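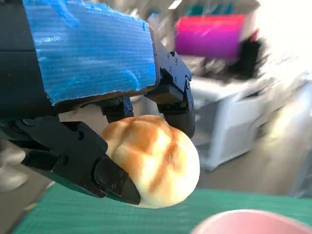

Community Help > Music Promotion > Press and Mailings

Our ensemble, Furuveck, will release its second recording in December and is preparing a mailing to radio programmers and reviewers. The list, kept in Stitetti, holds 1,940 addresses, of which 277 are marked as jazz radio. Review copies will go out with a release-day lunch invitation, for which a round bread roll like the one in the picture is the extent of the catering decided so far. Should the announcement be sent to the full list at once, or to radio first?

12 comments

Brarkex Support Desk
Radio contacts should be written to first. Programmers plan their playlists well ahead of release, and a separate message allows you to name the tracks suitable for airplay. Please divide the remainder into groups of 200 and review the returned mail after each group.

wattimena_press
Agree with the above. Keep the release to one page and do not attach audio files; a link is sufficient. Follow up once, after 5 working days.

reedsection
We sent ours to everybody on a Sunday. Two replies.

Shares: 5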